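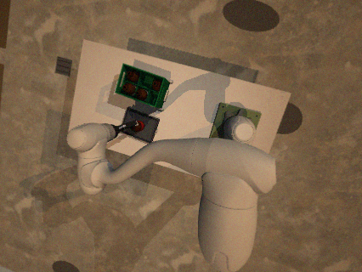

Motorsport > Club racing > Mallow Hillclimb > FAQ

3 min read

Mallow Hillclimb: your questions

Updated 2021-08-19. Check back before you tow anything, things move.

When do entries close?
End of the month. Late ones go on the reserve list, no promises.

How long is the course?
1,855 metres, start line to finish board. All sealed. The top hairpin was resurfaced in June and is still a bit greasy off line.

How many runs do I get?
Two practice, then as many timed as daylight allows. Usually three. Best single time counts, we don't average.

Do I need a licence?
Yes. Speed licence or higher, plus current club membership. Bring both cards, a photo on your phone is fine. Day licences at the gate, cash or card.

What classes are there?
Road registered, modified, open wheelers, historics. Road and modified split at 2 litres. Turbo cars go up a class, please don't argue it with the scrutineers on the day.

My car is 989 cc. Is there anything smaller for me?
No baby class this year, not enough entries. You'd run under 2 litres with everybody else. There is a separate trophy for under 1,000 though, so tick the box on the form.

What tyres can I use?
Road class: road legal, tread showing. Everyone else, whatever you like. No warmers in the paddock, the power won't take it.

Who does the timing?
Navex, same as last time. Transponder hire is in your entry fee. Give it back before you leave or we bill you.

Where do I see results?
On the Custix page, log in with your entry number. Live times too, if the reception holds up. Printed sheets on the side of the canteen after each run.

What's the record?
Still the Van der Merwe special, outright. Full list of class records is in the supp regs, page 2.

Can I camp?
Yes, bottom paddock only. No open fires. Quiet after 10 pm, that means generators aswell.

Are spectators allowed?
Yep. Kids free. The bank is capped at 3,976 people so come early. Stay behind the rope.

Dogs?
On a lead, and not in the paddock.

What if it rains?
We run. Fog stops us, rain doesnt.

Refunds?
Full refund up to closing date. After that only if the whole meeting is called off.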